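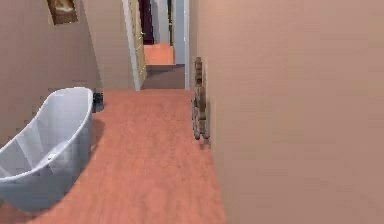 Adults Wanted for a Weight and Eating Habits Study

Danach Nutrition Research is looking for adults to take part in a study of two everyday eating plans. The study is called Flutus and is run from our clinic in Iton. Enrollment opens 01/08/2022.

You may be able to join if you:
are between the ages of 25 and 60
want to lose weight and have not been on a diet plan in the last 3 months
can come to the clinic in Iton for 5 morning visits
are willing to write down what you eat and drink

You can't join if you are pregnant or nursing, have diabetes treated with insulin, have had weight loss surgery, or have ever been treated for an eating disorder.

What you will do

You will be placed by chance in one of two groups. One group follows a set menu with a daily average of 2220 calories. The other group gets general advice on portions and picks its own meals. Both groups keep a food log and weigh themselves at home once a week. We lend you the scale.

Clinic visits last nearly two hours. We measure weight, waist and blood pressure, and take a blood sample at the first and last visits. Please don't eat or drink anything but water after 10 p.m. the night before. Breakfast is served after the blood draw.

Payment

Participants who finish all visits receive $1000. If you leave early, you are paid for the visits you completed. Parking at the Adomaitis Building is free.

To apply, fill out the screening form at the front desk or ask for one by mail. Study staff will call you to go over your answers. Filling out the form does not commit you to taking part.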